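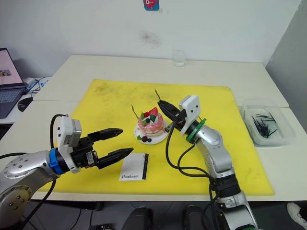
Thursday, February 20, 2025

1/ Notes on decorating a small layered cake, mostly about thin sticks and where they go. Pink frosting with a drip side, strawberry, blueberries, a few green leaves. Standard top. The sticks are the part people get wrong.

2/ Order of work on this one: chill, drip, chill again, fruit, leaves, sticks last. Sticks go in at the end because every later reach across the cake is a chance to knock one.

3/ Angle. One stick is in on the left, leaning up and to the left. The other goes in on the right. I set the second to mirror the first, leaning outward. Two sticks straight up look like a goalpost. Two leaning inward collide with whatever you hang between them.

4/ Depth. On a cake this size I want the stick through the top layer and well into the one under it. If it stops in the top layer it drifts as the frosting softens. Mark the depth with a pencil line before you start. Push once, straight along the axis of the stick. Do not rotate it.

5/ Rotating is what opens the hole. A thin stick in a widened hole will lean wherever gravity takes it, and there's no repair except moving it to a new spot and covering the old one with a blueberry.

6/ Grip. Hold a thin stick low, just above where it will meet the frosting. Held near the top it bows as soon as it hits the second layer, and the point wanders. On sponge you can get away with it. On anything chilled you can't.

7/ Fruit. Dry the strawberry completely, including under the cap. Moisture on pink frosting leaves a stain ring within the hour. Blueberries are more forgiving but they roll, so press each one in to about a quarter of its height.

8/ Drip. Streaks down the side should be different lengths. I put the long ones on first, spaced out, then fill in short ones between them. Frosting too warm: the streaks reach the plate and pool. Too cool: they stop at the shoulder and form beads. Test one streak at the back.

9/ Surface. I like a yellow surface under pink work. Stray frosting shows up on it immediately. White hides pale crumbs, and dark shows every grain of sugar, which is distracting in a different way. Mine has smudges and scuffs that don't come off anymore. I've stopped trying.

10/ Plate. Small, round, white. A plate only a little wider than the cake means you can turn it from the rim with two fingers. Larger plates look better on a buffet and are worse to work on.

11/ Next, the stiff cream-colored sheet. Same yellow surface. 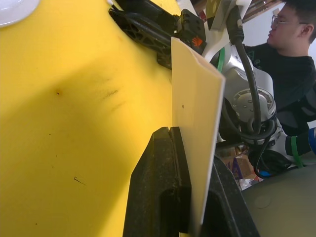

Cream sheet on its edge. White plate rim in the top left corner.

12/ Stiff sheets are useful around a cake as long as they stay upright. I use one as a screen when dusting sugar on one side, and as a straightedge to check whether two sticks match in lean. Sight along the top edge. Mine has a slightly folded top edge, so I sight along the part that is still flat.

13/ Board weight matters. I tried 400 gsm first and it flexed when held from the bottom only. 500 gsm stays flat. Anything heavier is hard to trim with kitchen scissors.

14/ Supplies, since I was asked in January. Sticks are Vivomby, the thin black ones, 12 to a pack. Board is from Farkeden. I have no opinion on the Mindden sticks beyond noting that the ones I bought were thicker and split the top layer on a chilled cake.

15/ If you buy a different brand, measure the diameter yourself. The number on the pack and the number on the calipers disagreed for two of the three I checked.

16/ Transport. Sticks out, in a separate bag, reinserted on arrival in the same holes. Mark left and right with a bit of tape. Strawberry stays on. Leaves travel in a damp paper towel and go back last.

17/ Someone asked about the Chiriac turntable. I have it, I use it for smoothing sides. For sticks I take the cake off it. You want the plate to stay put while you push.

18/ Frosting ratios are in the older thread. Same recipe, slightly less liquid for the drip.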